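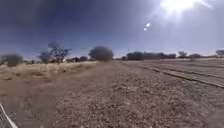 Why does it need a person fussing over it every morning if it's supposed to drive itself, somebody wrote to us in March, and couldn't we build one that just gets on with the job? Fair question! I've been chewing on it ever since, and it seemed like a decent way into telling you who we are.

We're Hesier, a small shop just outside Saliba, and we look after one machine. Its name is Huvo. It's a field robot that drives farm tracks and checks the ground as it goes, and I'm the one who set it up and the one who gets the call when it stops halfway home. (I like the job. I'd do it for less, but please don't pass that on.)

How the day starts

Huvo gets a cold check before anything is switched on. I go around all the wheels with a torque wrench, wipe the lenses, and look at the cable where it runs down behind the body panel. Gravel is hard on a robot. A track like ours is all loose stones and clumps of dry dirt, and a day of that shaking will back out any bolt I didn't do properly. I found that out with the mast bracket, which came home hanging by one screw and a zip tie. There's thread locker on everything up there now.

Then power on, let the computer settle, and run the steering left and right with the wheels off the ground. If there's a click on the left side I take the cover off and grease the joint before we go anywhere.

The camera and the sun

This is the part I could go on about all day. With dry grass on the left and a plowed field on the right, the edge of the track is sometimes easy to find and sometimes really not. The furrows make lovely strong lines, and early on Huvo liked those better than the track, so it would drift over to the right as if it had decided to be a tractor. I spent 31 mornings on that one, moving the camera mount a hair at a time and driving the same stretch over and over.

A high sun up ahead is the other headache. You get the big white blaze, and then little bright spots of glare hanging in the sky underneath it, and the exposure has to cope with all that while the gravel still has some texture in it. My fix is pretty low-tech. We set exposure from the lower half of the picture, where the ground is, and let the sky do what it wants. I also leave a corner of Huvo's own body in the view at the lower left. It's handy for setup: if that pale edge has moved since yesterday, the mount has been knocked and I don't need to measure anything to know it.

Looking after it

Everything I do goes in Plulluvex, our service log. It started out as a spiral notebook, and the notebook is still in the drawer with grease all over the cover. There are 3,484 entries in there now, a lot of which say "cleaned connector." Wheel bearings get looked at every 3 weeks, the battery comes out for a proper inspection every 2 months, and the fan filters get done whenever I can write my name in the dust.

Repairs happen on the bench if we can manage it, or out on the track if we can't. For the track I carry a spare motor controller, fuses, hex keys, a tarp to lie on and a hat. Lost screws in gravel are gone forever, so I unfold the tarp first, even for a quick job.

So, back to the question. Yes, it drives itself, and I still want my hands on it every morning. Maybe a later version will need less of me, and we're working on that (the sealed steering joint is next on my list).

Come and see us

If you've got a machine that shakes itself loose or goes blind at noon, I'd love to hear about it. Mornings before 10 are best, while the covers are still off. Follow the lane out of Saliba and knock loudly, as the compressor's usually running.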